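검색어를 입력하세요 검색

작업 노트
4월 27일

공공보건 메시지 코딩 작업, 2차 라운드. 작성자 본인. 같이 본 사람은 Chenxi Yao, 오후부터 Samah Berrada.

지난번에 정리하다 만 것부터. 지방의원과 보건 담당 공직자가 올린 게시글 중 방역 권고를 언급한 것만 추린 결과가 823건이다. 중복 제거는 끝났고, 단순 공유 글은 원문만 남겼다. 수집은 Forko로 했고 코딩 화면은 Irneo를 그대로 쓴다. Irneo에서 긴 글이 중간에 접히는 문제는 아직 있다. 접힌 부분에 권고 문구가 들어 있으면 코더가 놓친다. Chenxi가 오전에 그런 사례를 찾아서 따로 표시해 두었다. 접힘 표시가 있는 글은 무조건 펼쳐서 끝까지 읽고 코딩할 것.

코딩 항목은 4개로 줄였다.
- 권고 수용: 전문가 권고를 인용하고 따르라고 함
- 권고 무시 비판: 특정 인물이나 기관이 권고를 따르지 않았다고 지적
- 쾌유 인사: 감염된 정치인에게 보내는 위로
- 책임 요구: 사과, 사퇴, 조사 요구 등

한 글에 두 항목 이상 들어가는 경우가 많다. 특히 쾌유 인사로 시작해서 책임 요구로 끝나는 글. 1차 때는 첫 문장 기준으로 하나만 골랐는데 그렇게 하면 책임 요구가 심하게 적게 잡힌다. 오늘부터 중복 코딩 허용. 1차 코딩분은 다시 봐야 한다.

연습용으로 30건을 뽑아 Chenxi와 내가 따로 코딩했다. 불일치 8건. 그중 대부분이 '비판'과 '책임 요구' 경계에서 나왔다. 예를 들어 "의장은 시민 앞에 설명해야 한다"는 문장을 나는 책임 요구로, Chenxi는 비판으로 봤다. 합의한 기준: 상대에게 구체적인 행동을 하라고 하면 책임 요구. 평가만 있으면 비판. 설명하라는 것도 행동으로 본다.

반어법 문제는 해결 못 했다. "참 모범적인 마스크 착용이십니다" 같은 글은 앞뒤 맥락 없이는 판단이 안 된다. 일단 보류 칸에 넣고 둘 다 확신할 때만 비판으로 옮긴다. 보류가 너무 많아지면 다시 논의.
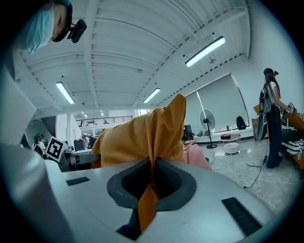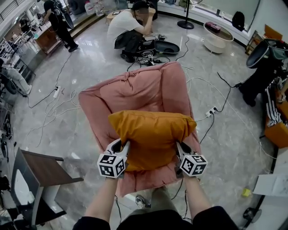

문: 당적을 옮긴 의원의 글은 어느 정당으로 집계하는가?
답: 글을 올린 시점의 당적을 따른다. 같은 사람의 글이라도 탈당 전후로 나누어 집계하고, 탈당 당일 글은 무소속으로 둔다.

위 내용은 Samah가 오후에 물어본 것이라 적어 둔다. 코딩 지침서에도 같은 문장으로 넣었다.

Samah 의견 하나 더. 의원 개인 계정과 의원실 계정을 합치면 안 된다고 한다. 의원실 계정은 문장이 훨씬 다듬어져 있고 쾌유 인사가 거의 정해진 문구로 나온다. 표본을 보니 맞는 말 같다. 계정 유형 열을 새로 만들었다. 값은 개인, 의원실, 정당 지부. 정당 지부는 본분석에서 뺄지 아직 정하지 않았음.

Flultivard로 돌린 자동 분류 결과는 참고만 한다. 쾌유 인사는 잘 잡는데 책임 요구를 비판으로 보내는 경향이 뚜렷하다. 우리가 연습 코딩에서 헷갈린 것과 같은 자리다. 기준을 바꾼 뒤 다시 학습시켜 보기 전에는 수치를 보고서에 쓰지 않기로.

날짜 처리도 확인. 일부 글의 게시 시각이 협정 세계시로 저장되어 있어 자정 전후 글이 하루씩 밀린다. 확진 발표일과 비교하는 분석이라 하루 차이가 크다. 변환 스크립트는 Chenxi가 고쳤고, 11월분만 손으로 대조했다. 나머지 달은 아직.

지워진 글은 수집 당시 본문이 남아 있으면 포함하되 삭제 여부를 표시한다. 보고서에 직접 인용은 하지 않는다. 인용이 꼭 필요하면 보도에 실린 경우로 한정.

Hirose 폴더에 있는 예전 지침서는 항목 이름이 달라서 헷갈린다. 파일 이름 앞에 '구판'을 붙였다. 지우지는 말 것. 1차 결과를 설명할 때 필요하다.

남은 일
- 1차 코딩분 재검토 (나, Chenxi 절반씩)
- 보류 칸 글에 원 게시 맥락 붙이기 (Samah)
- 11월 외 기간 시각 대조
- 항목별 일치도 다시 계산. 중복 코딩이라 항목마다 따로 낼 것
- 정당 지부 계정 포함 여부 결정

일치도 계산표는 공용 폴더에 올려 두었다. 수식이 들어간 열은 건드리지 말고 원자료 열에만 입력.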